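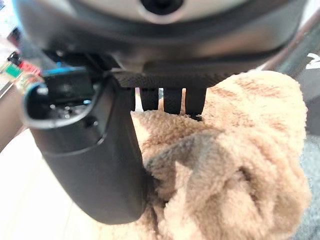 Fingertip on fabric, close view.

Ticket: Membrane canopy, Drirside ferry entrance
Status: Open, pending site visit
Reported by: Duman (site contractor)
Assigned to: Eilif Haugen

Problem
Canopy 2 ponds on the north panel after rain. Water stays in the low area between the second high point and the edge arch. Canopies 1 and 3 drain normally.

Log
Friday, 8:40. Checked cable tensions against the Kadusia installation sheet. North edge cable reads 41 percent of design value. South edge cable reads 87 percent. No slip marks at the clamps.
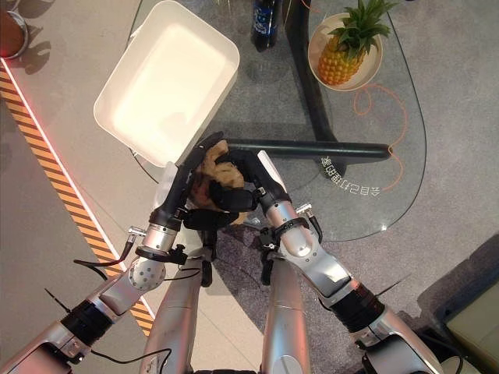
Two grippers on the soft brown item, tray behind.

Friday, 11:15. Duman re-tensioned the north edge cable at the turnbuckle. The reading went up, then fell back within roughly 2 hours. Turnbuckle thread and lock nut are fine. Suspect the mast base.

Next steps
1. Survey the mast head positions with all stays loaded.

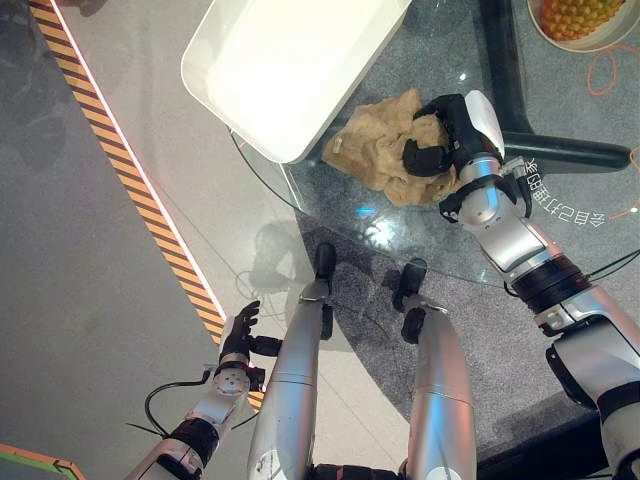 2. Open the base cover on mast 8 and check the pin for wear.
3. Ask Hestatis for the cutting pattern of the north panel, latest revision.
4. Do not re-tension again until steps 1 and 2 are closed.

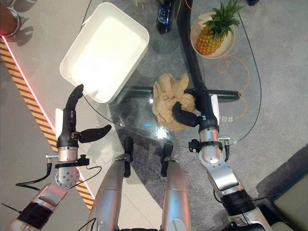 The base of mast 8 was modified during installation, and the change is not on the drawings we hold. Duman's note says the cross member was lowered to clear a drain. The joint should still be a plain T, like the black bar and post under the glass tabletop, with the bar meeting the post square. If it is out of square, the mast leans toward the arch and the edge cable goes slack. Eilif to measure the angle on site and attach the readings to this ticket.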